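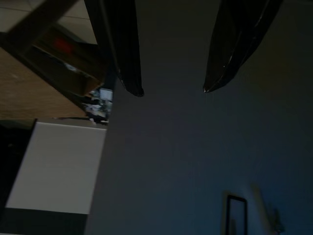

Slide 1: Wooden tabletop, tiled floor, gray-blue wall, and the narrow gap between

Speaker notes – "Corners and Gaps: Tidying the Edges of a Room"
Catura home evening, Stovville library, upstairs room. 40 minutes with questions.

OPENING (slide 1 stays on the screen)

Wait until people sit. Do not start with my name, it is already on the poster.

Ask: where do your eyes go first? Give them time. In Buveneck most people said the white box, and one man said the wall. Both answers are good to work with.

Then say: tonight I want to talk about the part between the wood and the wall. Small things are together there, white ones and gray ones and dark ones. I can not name them for you. One is bright and flat, it may be a screen or it may be a card. Let people guess for a moment, they enjoy it, but do not let it go on too long.

Main sentence of the evening, say it slowly: a room is usually tidy in the middle and untidy at the edges.

PART ONE – HOW A GAP FILLS

Tell the story of my own desk in the first apartment. I left a hand's width behind it for the lamp cord. After one winter I pulled the desk out and found a library card, a spoon, three pens and a birthday card which I had never sent. (Pause here. In Buveneck they laughed at the spoon.)

Explain the two kinds of gap things.
– Things that fell. Pens, coins, cards, receipts.
– Things that were put "for now". Chargers, keys, letters you must answer.

The second kind is more difficult. A fallen pen has a home and only needs to go back to it. A thing which was put for now has mostly no home, so if you take it out of the gap, it will walk to the next gap.

Ask who has a place at home where the letters go. Hands up. Ask who likes this place. Usually fewer hands.

PART TWO – BOXES

Point to the white box at the lower left, and after it to the dark brown one farther up. Say "box or drawer" for the brown one, someone always asks and I do not want to discuss it.

The brown one has a small red mark on it. From this distance it can not be read. Use it to come to labels:

A label must be readable from where you stand when you look for the thing. Not from where you stood when you wrote it. Walk to the back of the room and hold up the two sample cards, first the one with thin pen, then the one with the thick marker. Ask the back row to read them aloud.

Things to say about boxes:
– A plain lid becomes a shelf. If the box is at the height of your knee, you will put a newspaper on it before the evening.
– Write on the short side as well as the long side.
– Opaque boxes look calm but you forget what is in them. I keep a list inside the kitchen cupboard door. Show my list, it is in the blue folder.
– Do not buy boxes first. Sort first, buy after. I have bought boxes first many times and I have a box of small boxes.

If somebody asks about the price: the Pasaribu shop near the station lets you bring a box back if it does not fit. Do not recommend more than this, Catura does not want us to sell.

PART THREE – THINGS THAT LEAN

Back to slide 1, lower right. There is a tall rectangle with a thin black border, a picture or a mirror, and it is standing by the wall.

Question for the room: do you have something at home that is leaning and waiting for a nail? Let them talk to their neighbor for 2 minutes. Watch the clock, this part grows.

My advice, in this order. First decide if you want to hang it at all. Leaning can be a final place, it looks nice in many rooms. If it will stay on the floor, put felt under it, and check that the door can not hit it. If you want to hang it, write the month on a piece of tape on the back. When that month is over and it still leans, give it to a person who has a hammer.

I wrote February on the back of mine. It is now in my sister's hall.

PART FOUR – LIGHT

The corner on the slide is dim, and the wall gets darker to one side. Dark corners are the last to be cleaned in every home I know, and mine too. Before you move any furniture, put a lamp on the floor in the corner and look. People in the Stovville course found more in one evening with a lamp than in a weekend without it. On pale tiles you see the dust in the grout lines, so be prepared for this.

EXERCISE (paper is under the chairs)

Draw one corner of one room from memory. No need for good drawing. Mark with a cross everything you are not sure about. At home, compare.

Sheets: we printed 104, the extra ones are on the window side. The old handout says 200 – please ignore it, it was for the spring fair.

QUESTIONS

Likely ones:
"What if the gap is not mine?" – Clean your own side and ask before you touch the other one.
"Should I push the table to the wall?" – Try it for one week. Check the cords first.
"And children?" – Give them one low box with no lid.

Collect the pencils at the door. Leave the projector on for the next speaker.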